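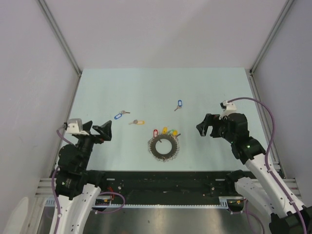 How should a spare key be labelled? With a code that means something only to the people who hold the register, and never with a street address.

The question is one that Anselmo Tamayo has been asked many times in his years overseeing keys and access at Giraldo, the residential property office where he now supervises the register for 659 tenancies. He was interviewed in August, in the key room on the ground floor, shortly before the morning sign-out.

Mr. Tamayo explained that every set in the office's care carries a tag, and that the tag is treated as part of the set. "A key without a tag is a piece of metal," he said. "We can try it in a lock, but we can't hand it to a tradesperson and tell them where to go."

When he took up the position, the office used several systems at once. Some tags bore a tenant's surname, others a unit number, and a good many had been written over so often that they could no longer be read. The work of re-tagging took most of a winter. Each set was brought out, checked against the door it was meant to open, and given a fresh code before it went back on its hook.

"I asked staff to put out only a few sets at a time and to leave space between them," he recalled. "Once rings are in a pile, tags get caught up and people start guessing."

The practice has remained. Sets returned during the day are laid out separately on a clear surface, read one by one, and entered before anything is put away. Mr. Tamayo conceded that the procedure is slow at four in the afternoon, when contractors tend to come back together. He does not intend to change it.

Asked about costs, he said that the office set aside $2000 for tags, rings and hooks, and spent a further $227 on replacement cylinders for doors whose keys could not be accounted for. The cabinet came from Skulten and the register is kept in Gimidix, with a paper copy locked in a drawer. "The paper copy is my own preference," he said. "My colleagues are patient with me about it."

On the matter of lost keys, his view was firm. A missing set is to be reported the same day, whatever the hour. Where a tag carries only a code, the office can usually wait until morning to decide on a new lock. Where an older tag shows an address, the lock is changed that evening.

He was less certain about coloured tags, which a neighbouring office has adopted for each floor. "They look very neat on the wall," he said. "I'd want to know what happens when they run out of green."

The remaining sets from the former Zolletti building are to be re-tagged next, beginning with the laundry and the bicycle store.

Filed under: Property Management, Keys and Access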